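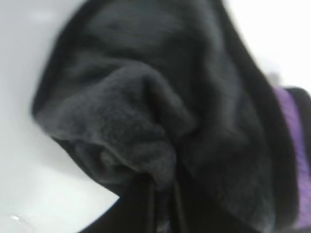
A black plush cloth of the soft, fleecy kind. Blankets are among the items most requested by residents.

Wescombe winter support scheme extended to November

Wescombe Town Council has agreed to extend its winter support scheme, which provides blankets, warm clothing and hot drinks to residents who have difficulty heating their homes. The scheme was due to close at the end of the month. It will now continue in a reduced form over the summer and return to full opening hours in November.

The decision was taken at the council's meeting on March 4, 2024, following a report by the community services department. The report recommended that the scheme should keep a permanent store of bedding and that its opening hours should be the same at every site.

The scheme operates from 3 sites: the Aravena Centre, the public library and the Julora Road day centre. Over 30 households were referred to the Aravena Centre alone during the coldest part of the winter, most of them by housing officers or local surgeries. Residents may also attend without a referral, and no proof of income is requested.

Esperanza Ferreira, head of community services, told members that demand had continued into the milder weeks.

"Many of the people who came to us in January are still coming," she said. "Their heating costs have fallen a little but their debts have not, and a number of them live in flats which stay cold well into the spring. The department's view is that closing the doors completely and starting again in the autumn would be a mistake."

Members asked whether the summer service would affect other bookings at the Aravena Centre. Ms Ferreira replied that the main hall would be released for general hire and that the scheme would move to the smaller room beside the kitchen. Existing hirers have been informed in writing.

A proposal to charge a small fee for bedding was discussed and was not adopted.

Donations of bedding

The council will continue to accept blankets, throws and large towels at the Aravena Centre. All items should be washed and fully dried before they are handed in. Fleece and plush fabrics are preferred, as they dry quickly and can be washed at home by the people who receive them. Duvets and pillows cannot be accepted, and neither can electric blankets of any age or make.

Donations should be left with reception staff during opening hours and should not be placed outside the building. Residents who wish to give a large quantity are asked to telephone the centre first so that storage space can be arranged. Items in poor condition will be sent for textile recycling.

Cuvero, the cleaning firm which holds the council's laundry contract, has agreed to wash items returned to the scheme at no extra cost until the contract is next reviewed.

Hot drinks

Tea, coffee and soup will remain free of charge at all sites. The report noted that many visitors come mainly for company, and that the drinks table is often where staff first learn that a resident needs help with a bill, a repair or a medical appointment. A housing adviser will therefore be present at each site on one morning a fortnight.

Drinks will be served in paper cups at the library and the day centre, neither of which has a kitchen suitable for washing crockery. The Aravena Centre will use mugs where possible and keep paper cups for busy periods. Used cups should be emptied before they are placed in the bins provided.

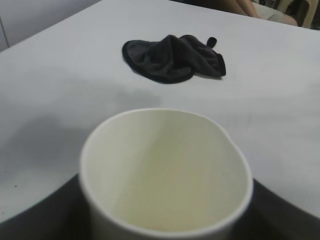 Summer opening arrangements

From the start of next month the Aravena Centre will open for the scheme from 10 in the morning until early afternoon on weekdays. The library and the day centre will each offer a morning session once a week, and times will be displayed at the entrances. There will be no sessions on public holidays.

Santino Cáceres, manager of the Aravena Centre, said that staff had asked for clearer hours.

"We had people arriving in the rain to find that the library session had been moved," he said. "The new timetable is simpler and it will stay the same throughout the summer. Anyone who is unsure should ring us before setting out."

Residents who are unable to travel may ask for bedding to be delivered within the town boundary. Requests should be made through the centre's reception desk and will normally be met within 3 working days.

Comments on the summer arrangements may be submitted in writing for the next 28 days. Forms are available at the library and at the council offices, and large-print copies can be provided on request. A further report will be presented to the council before full winter hours resume.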